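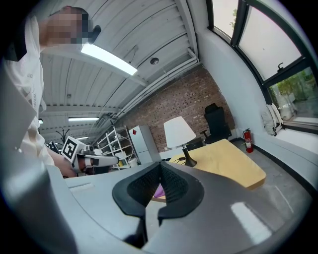
Buzzing strip lights under a ribbed white ceiling?

Posted by zollov_30, 12 November 2024

Hi all! We rent a workshop with a white corrugated ceiling and long fluorescent fixtures, and one of them has started humming so loudly that I come home with it still in my ears (my husband says he can't hear a thing). Is it the tube or the whole fixture?

Roswitha Gruber

Oh, I feel for you, we had this at our Stoltwood unit all through April! With ours it was the old magnetic ballast, and the mounting screws had worked loose too, so the metal panels were humming right along with it. Switch it off at the breaker, let it cool, and snug up the screws. If it still hums, have an electrician swap the ballast or put in an LED fixture, and do ask about both together, because the price wasn't far apart for us.

kinnear1747

Tube. It's always the tube.

Zeledley

Mine was the ballast as well. A new tube made no difference, sorry kinnear! Check with your landlord before you pay for anything.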